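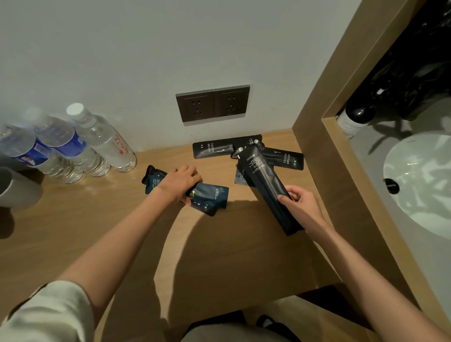 How to Pack for a Long Trip in One Carry-On

I love packing light. Once you've walked straight past the baggage carousel and out to the bus, it's hard to go back! I've done trips of up to 14 days this way, and here's the method I use every time.

Step 1. Weigh the empty bag
Mine is an old Skamow backpack and it comes in at 789 grams, so I have plenty left over for clothes. If yours is heavy before anything goes in, borrow a lighter one and see how it feels.

Step 2. Lay everything out on the bed
Do this the night before, not the morning of. Pick two or three colors that all go together (I'm a gray and green person) and put back anything that only works with one outfit.

Step 3. Roll the soft stuff, fold the stiff stuff
T-shirts, underwear and pajamas roll beautifully. Jeans and button-up shirts do better folded flat against the back of the bag. Socks go inside shoes, always.

Step 4. Shrink the bathroom bag
Check what your hotel provides before you pack a single bottle. Bar shampoo is wonderful, and so is a tiny tin of laundry soap. I wash shirts in the sink every third night and hang them over the shower rail.

Step 5. Wear the bulk
Boots, sweater, jacket. You'll be warm in line, but planes get chilly and you'll be glad of it. My friend Ashwin Kamath stuffs his jacket pockets with chargers too, which I've copied ever since our August trip.

Step 6. Leave a gap
I keep a space the size of a loaf of bread at the top for things I buy along the way. Last time it was filled by day two (cheese, mostly).

Do a practice walk around the block with the bag on. If the straps dig in, take out one pair of shoes and go again.

Posted by Salvador Aguiar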